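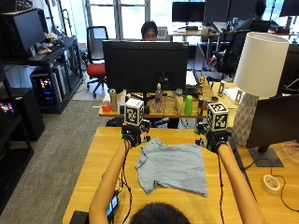

Figure 7.1 Hand-worn devices with marker cubes in use over a T-shirt on a desk.

Chapter 7
Rules for Recording Manual Work

A robot that learns from people can only be as careful as the records it learns from. This chapter covers the rules a site should write down before recording starts, and the checks that keep those rules in force.

Section 7.1 deals with the work area. Cables get most of the attention, as they are the most common cause of a spoiled take. Section 7.2 covers markers: how to mount them, how to keep them in view and when to replace them. Section 7.3 turns to the people doing the work - consent, breaks and the right to have a recording deleted.

The main case comes from Condden, where Nokuthula Jacobs and Hendrik Venter reviewed 1,503 recordings of cloth folding. They accepted 1,154. Of those they turned down, 240 had a marker hidden for too long. The site then limited each session to 18 takes, with a marker check before the first and after the last.

Before reading on, write down the rules your own lab or workplace follows for shared desks. You will need the list for Exercise 7.4.

Terms used in this chapter: take, session, marker, occlusion, acceptance rule, withdrawal.

7.1 The Work Area

A work area is the space the wearer's hands and cables can reach during a take. Its limits should be agreed on before the devices are put on.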